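Robot Cell Technician, PC Disassembly (full time, on site)

Firkolby
Posted Monday, January 8, 2024
Reference 448

Firkolby takes desktop computers apart for parts recovery and runs a small robot cell for the work. We need one technician to set up the cell, look after it, and fix it when it stops. The person who does this now, Keegan Faulkner, is moving to our software group and will be on hand through June to hand things over. After that the cell is yours.

This is a hands-on job. You will be at the machine most of the day with a hex key or a teach pendant, and at a desk for an hour or so writing down what you changed. If you want a programming job with an occasional visit to the hardware, please look at reference 403 on our jobs page instead.

The cell

The cell is one arm with a two-finger gripper, working over a slatted aluminum table. A desktop tower lies on its side with the side panel off, and the arm reaches in from above. Next to the tower is a printed fixture plate with posts, slots and holders for small parts. The control software is called Drorico. It was written here and you will be taught it. Nobody outside the building knows it, so we don't expect you to.
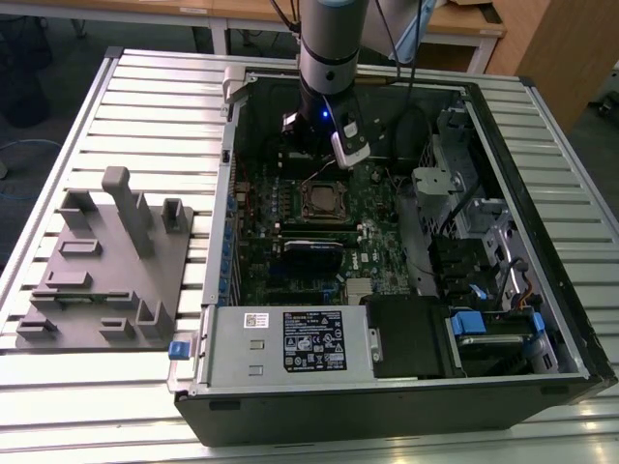 The tower is the hard part of the setup. The inside of a case is crowded - brackets, a drive cage, loose wires, the power supply - and the gripper has to come down between them without catching anything. A tower that sits a little crooked on the slats will put the fingers on the wrong side of a bracket. Most of the stops we get come from the way the case was placed, and the arm itself is seldom at fault. Checking placement before a run, and knowing which features on the case to check against, is the first thing you will learn.

The fixture plate is the second. We print plates in house and change them when we change computer models or parts. When a plate is swapped, the reference positions have to be taught again and tested at low speed. You will do this yourself, and you will also measure worn holders and ask for reprints. Cartwright, our print shop contractor, turns most plates over in 2 working days.

What you will do in a normal week

Start the cell in the morning, go through the checklist, and sign it.

Place and square the computers on the table and confirm the plate is seated.

Check the gripper fingers for wear and play, clean the pads, and replace fingers when they no longer close evenly.

Look over the cables along the arm for rubbing and tight bends, with the arm moved through its full working range.

Clean the lens on the wrist camera and redo the hand-eye calibration after any bump or any work on the wrist.

Recover the arm after a protective stop, find the cause, and write it in the log.

Teach new pick and place positions and retire old ones.

Vacuum dust out of the cases before they go on the table. Old computers are dirty, and the dust gets into everything.

Every 1,000 hours the arm gets a longer service, with joint checks, bolt torque, a backup of the controller and a full recalibration. You will run this with Wayne MacLeod, our maintenance lead, the first time and on your own after that. Plan on the cell being down for a full shift.

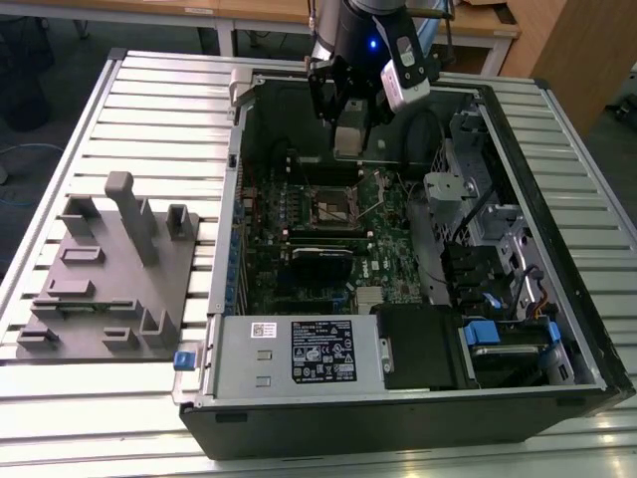
Gripper holding a small gray block over the upper part of an open tower. The fixture plate is on the left.

Work like this is slow to set up. A new position is taught by hand, run at low speed with your hand near the stop button, adjusted, and run again. Then it is run with a second computer of the same model, and the second one is usually where the trouble shows up. Two cases with the same part number can have their wires routed in different ways, and a position that clears the bundle in one will drag on it in the other. We want someone who will stop and reteach when a motion looks wrong, even if it finished.

You will also be asked to say no. If the engineers want a faster approach into the case and you think the fingers will hit the drive cage, the run waits until it has been checked at low speed. Lachlan Rutherford, who manages the lab, backs the technician on this.

What you need to have

Two years or more working on automated equipment, robot arms, CNC machines, packaging lines or something close to these.

Comfort with basic electrical checks. You should be able to find a bad connector with a meter and know when a cabinet has to be locked out before you open it.

Some time inside desktop computers. You don't have to be a repair tech, but you should know a drive cage from a power supply and how a graphics card comes out of its slot.

Clear written English. The log is read by people on other shifts who can't ask you what you meant.

Ability to stand for long stretches, lean over a table, and lift a desktop tower on and off it many times a day. Tell us if you need the station changed to do this. The table height can be reset and we have a lift cart.

Good to have but not required

Teach pendant experience on any brand of arm.

Enough Python to read a script and change a number in it safely.

CAD at the level of editing a fixture plate - moving a post, opening up a slot, making a holder deeper.

Experience with camera calibration.

Training

Your first two weeks are with Keegan at the cell. Week one is placement, checklist, stops and recovery. In week two you teach a full set of positions for one part, from a blank program, and he reviews it. Before you work alone you will complete our site safety course and a lockout course. Both are on paid time. 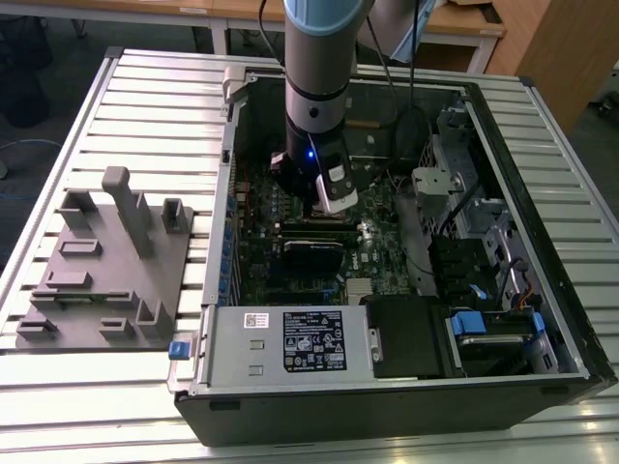 The arm over the motherboard of an open tower, with a green circuit board strip in the fixture at left.

Some of what you learn will be particular to this cell. There is a file of notes on each computer model we handle, with the things that catch people. Latches that spring up when the panel comes off are in there, and so are brackets that bend and look fine until the gripper comes down on them. You will be expected to add to the file. Keegan's notes are good but there are models he never got to.

Hours and pay

Monday through Friday, 7:00 a.m. to 3:30 p.m., with a half hour for lunch. Some Saturday work when a service runs over or a plate change can't wait. Saturday hours are paid at time and a half and are arranged ahead of time with you.

The job is paid hourly. The rate depends on experience and we will tell you the range in the first phone call, before you spend any more time on us. Health and dental coverage start on your first day. Paid vacation starts at three weeks. We buy your safety shoes and the hand tools stay at the cell.

There is no remote option for this job.

Where

Our building at Pakcombe, ground floor, rear entrance. Parking is free and there is a bus stop at the front gate. The lab is heated and air conditioned. It is not loud, apart from the vacuum.

How to apply

Send a resume and a short note to Isla Tautahi in the hiring office and put reference 448 in the subject line. In the note, tell us about one machine you kept running, what went wrong with it most often, and what you did about it. Half a page is enough. We read the note first. A cover letter is not needed.

If we think it's a match, Isla will call you for a short talk about hours, pay and your background. The next step is a half-day visit. You will meet Wayne and Lachlan, and then spend the rest of the time at the cell with Keegan. He will give you a tower that has been put down slightly out of place and ask you to get the cell ready to run. You can ask him anything while you work, and you may use the checklist. We pay for the half day whether or not we make an offer.

References are checked only after an offer, and we ask you before calling anyone.

We would like to fill the job well before June so there is a proper overlap. Applications are read as they come in and the posting stays up until someone accepts. If you applied for this job in its earlier form as a shared maintenance position, please apply again, as the duties have changed.

Questions about the work itself can go to Mereana Cosgrove, who runs the disassembly group. She is in the lab most mornings and answers messages in the afternoon. Questions about pay, coverage or the application should go to Isla.

Firkolby is an equal opportunity employer.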